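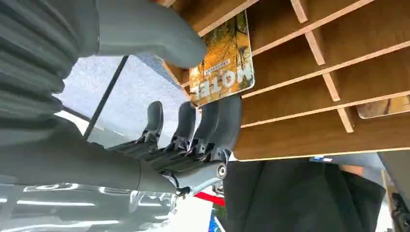 Robot on card sorting, what happens to the sorters?

Stisel_nights
We sort printed cards into trays by hand, 3000 a shift. Fikano wants a robot arm in by April. Did anyone keep their job?

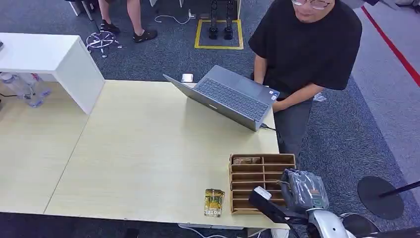
Ilídio Peixoto
We did, all 31 of us, but the work changed. I sort less and spend more time at a laptop. Ask for paid training before it starts.

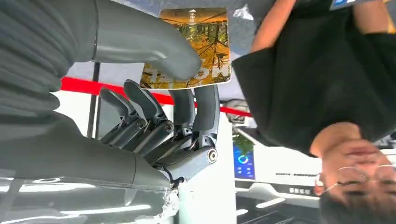 Bent cards still come to us. Get the new duties in writing too.

pedance9
depends on your boss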